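Le bac commun, ou l'art négligé de ranger le textile

Tribune – Atelier de tri Ukholm, mai 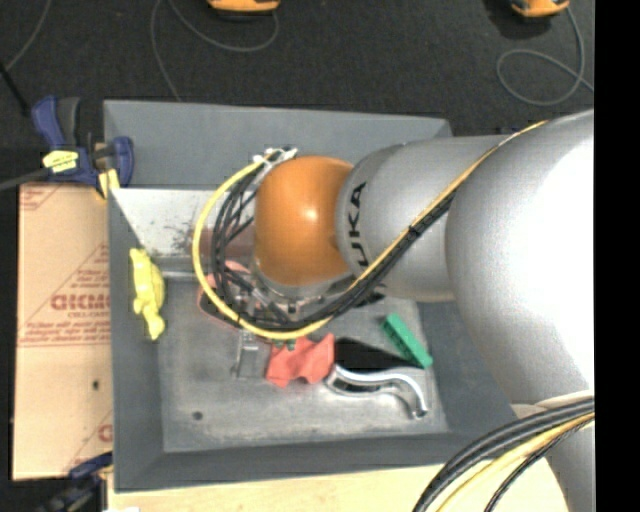
Un contenant n'est pas un rangement

Dans la plupart des ateliers et des réserves, le bac gris aux parois inclinées tient lieu de politique de rangement. On y dépose un tissu rouge, puis autre chose, et l'on considère la tâche accomplie. Notre établissement a longtemps partagé cette habitude. Il convient aujourd'hui de la remettre en cause.

L'inventaire conduit sur le site de Stoston a porté sur 192 bacs. Dans 33 d'entre eux, le contenu ne correspondait plus à l'étiquette. Ces écarts paraissent modestes – ils se traduisent pourtant par des recherches répétées, des pièces froissées et des commandes passées en double.

La solution souvent avancée consiste à multiplier les contenants. Le service Zondeck en a ainsi reçu 50 supplémentaires au printemps, sans que le désordre recule. Un bac profond, si robuste soit-il, invite à empiler. L'étoffe glisse vers le fond, les petits articles se logent dessous, et l'agent suivant doit tout sortir.

Nous plaidons pour une règle plus sobre : trois catégories par bac au maximum, le textile plié à part, les objets rigides contre la paroi. Le règlement intérieur de Debnath l'applique déjà pour ses réserves de linge – son exemple mérite d'être suivi. L'usure des parois, que l'on invoque volontiers pour réclamer du matériel neuf, demeure une question secondaire. Un bac éraflé rend encore de bons services lorsque chacun sait ce qu'il doit contenir.

Ce site utilise des cookies pour mesurer son audience. Accepter | Refuser | Paramétrer mes choix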